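Notas para la charla de mayo. Jornada de Odgate, bloque de la tarde
Lo que cambia cuando la pinza entra en el turno

Saludar con calma, dejar que la gente se siente. Dar las gracias a Afroza Siriwardena, que me invitó, y que además leyó la primera versión de esto y me quitó la mitad de los tecnicismos (se lo agradeceréis vosotros también).

Empezar por Gramemel. Somos una empresa de clasificado y doblado de ropa, 16 personas en mi sección cuando llegué, y durante años el trabajo fue el mismo: mesa, montón, manos. Contar lo de mi primera semana, que me dolían los pulgares hasta para abrir el yogur. Si se ríen, esperar.
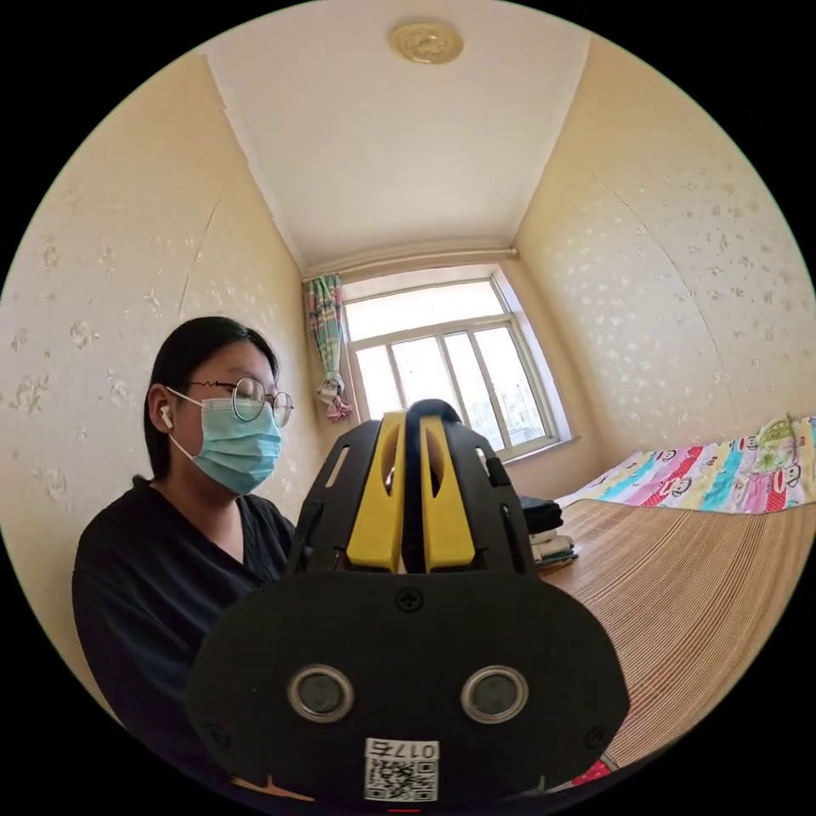
Luego vino el proyecto Trarov y con él los puestos nuevos. A parte de la plantilla nos ofrecieron dejar la mesa unas horas y pasar a enseñar movimientos con las pinzas de mano: coger una prenda, estirarla, doblarla, soltarla, y vuelta a empezar. El brazo que algún día hará eso en la nave aprende de esas repeticiones. Decirlo despacio, porque en la sala habrá gente de recursos humanos que solo conoce la palabra «automatización» por los presupuestos.

Pregunta al público: ¿quién de aquí ha tenido que explicar a otro cómo se dobla una camiseta, pero explicarlo de verdad, dónde pones cada dedo? Dejar un silencio. Es dificilísimo. Las manos lo saben y la cabeza se queda mirando. 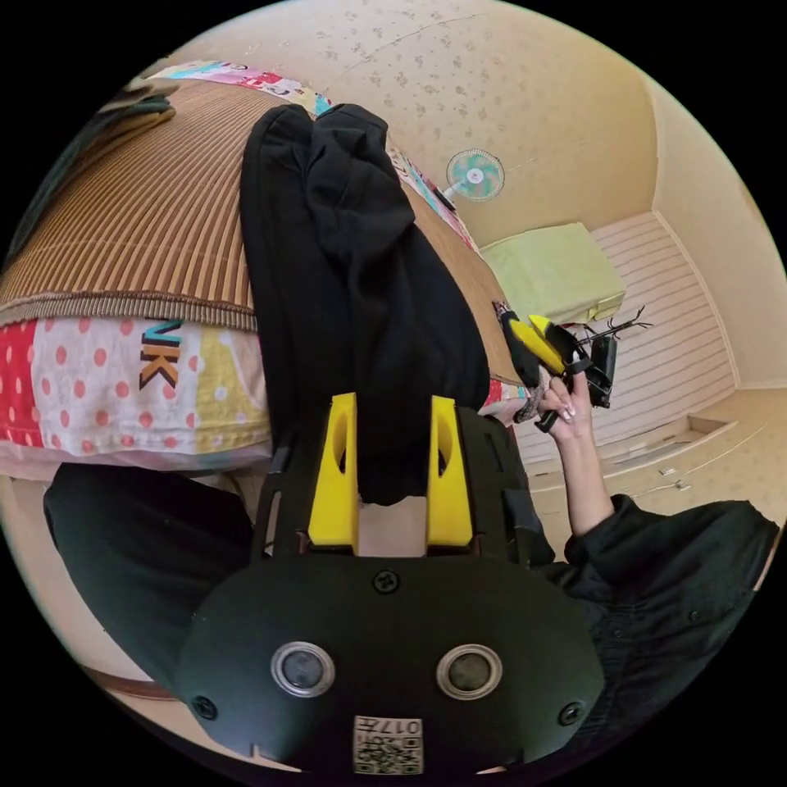
La prenda negra, sujeta entre los dedos amarillos. A la derecha, la segunda pinza.

Hablar aquí del orgullo, que es lo que más me sorprendió. Kiprono Ogola lleva media vida doblando y nunca le habían preguntado cómo lo hacía. En el puesto nuevo le preguntan todos los días. También contar la parte menos bonita: con la pinza pierdes el tacto, no notas si la tela resbala hasta que ya ha resbalado, y los primeros días vuelves a ser un aprendiz con muchos años de oficio encima. Hubo compañeras que lo pasaron mal con eso y pidieron volver a la mesa. Se les dijo que sí, y creo que fue lo mejor que hizo la dirección en todo el año. 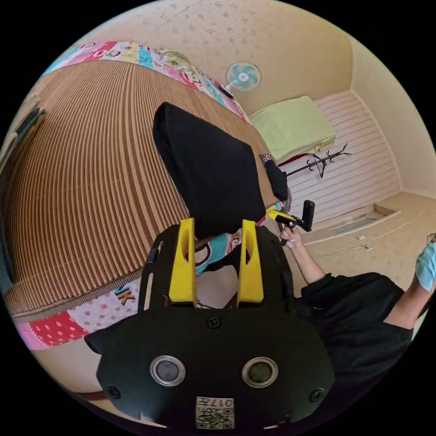

El lugar de trabajo también se mueve, y de esto se habla poco en los convenios. Una nave tiene su luz, su salida de emergencia, su altura de mesa medida por alguien de prevención. Aquí la superficie de trabajo es una cama con su esterilla de rayas, con un perchero negro detrás y un cable fino por el suelo, y la persona alarga el brazo derecho con la pinza en la mano. ¿Quién evalúa esa postura? ¿A qué altura debería estar la prenda? Nosotros tardamos demasiado en preguntarlo. (Si voy mal de tiempo, saltar directamente a los acuerdos.)

Los acuerdos. Ir sin prisa, que luego me los piden por correo:
Rotación. Dos horas con las pinzas como mucho y después otra tarea.
Tarifa. Quien enseña cobra como formador. Costó tres reuniones y una de ellas fue larga de verdad.
Objetivos. Al principio nos pusieron 800 repeticiones por semana y la gente corría. Se bajó a 500 y los movimientos salieron más limpios, según nos dijo el equipo de Matubbar, que es quien los revisa.
Vuelta atrás. Cualquiera puede regresar a su puesto anterior, sin dar razones.
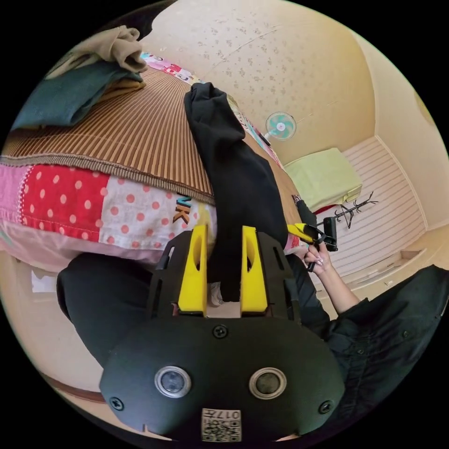
La pregunta que siempre llega: ¿estáis enseñando a vuestro sustituto? No esquivarla. Yo misma me la hago en el autobús. Mi respuesta de ahora, que puede cambiar, es que una parte del doblado se irá, y que prefiero estar en la habitación donde se decide cuál, con voz y con nómina. Afroza no está del todo de acuerdo conmigo y le he pedido que lo diga en el turno de preguntas.

Cerrar con el plan de formación de otoño y pasar la hoja para quien quiera recibir los acuerdos. Acordarme del bolígrafo.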